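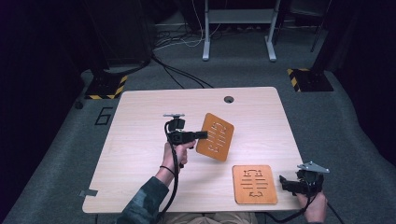
The two orange boards on the pale table, one of them up in the air.

6 Jun 2016

Okay, orange boards day! I've been meaning to write about these for ages and kept falling asleep over the notebook instead, so tonight I made tea first and I'm sitting up straight at the desk like a grown woman.

They're wood, rectangular with rounded corners, and cut through with slots and little brackets. One of them has a row of straight slots across the middle and then bracket and zigzag shapes above and below, and when it's lying flat the slots go dark against the orange and it looks like something off a very fancy radiator cover. I love it. Indira Warrier says it looks like a waffle iron that went to art school, and now of course I can't see anything else.

The plan (if I can call it a plan, it's on the back of a Porico receipt) is to hang a whole run of them across the front window in July, with the light coming through from behind. I want the shadows on the floor to move all afternoon. Indira wants them closer together so you get a sort of screen, and I want gaps, and we went back and forth on that through most of lunch without getting anywhere. She's probably right about the top row. I'm not giving in on the bottom row.

I do keep changing my mind about which way up they go. Tilted, with one corner higher, the pattern reads like a ladder and you want to climb it with your eyes. Flat it goes very calm and tidy. I was so sure about calm and tidy last week! Now I think a few of them should hang crooked on purpose, maybe 3, and everybody who comes in will itch to straighten them. My mother will definitely try.

The orange was a fight too. Zolton had a red that I almost went with, and there was a mustard I carried around in my bag for days, holding it up against people's walls. But the orange on that pale table just sings. The table is such a quiet color, beige with those faint little grain lines, and I think if I'd been working on something darker I'd have picked wrong. I should find a floor like that table. (I can't afford a floor like that table.)

Money, ugh. The quote from Skekska for the full set came in at 2,000 dollars and I had 300 put aside, so that was a fun email to open before breakfast. I wrote back asking for a smaller set and used far too many exclamation marks. We'll see. If they say no I'll do the window with what I can get and put a plant in the rest.

Other things: the hardware store on Sutherland had no hooks in the size I need, again, and the man there tried to sell me chain. I bought the chain. I don't know what I'm going to do with it. Also picked up sandpaper and a peach, and the peach was terrible.

Tomorrow I need to measure the window properly, call Indira before she leaves, and find the good pencil. And decide about the bottom row, which I have decided about. Gaps.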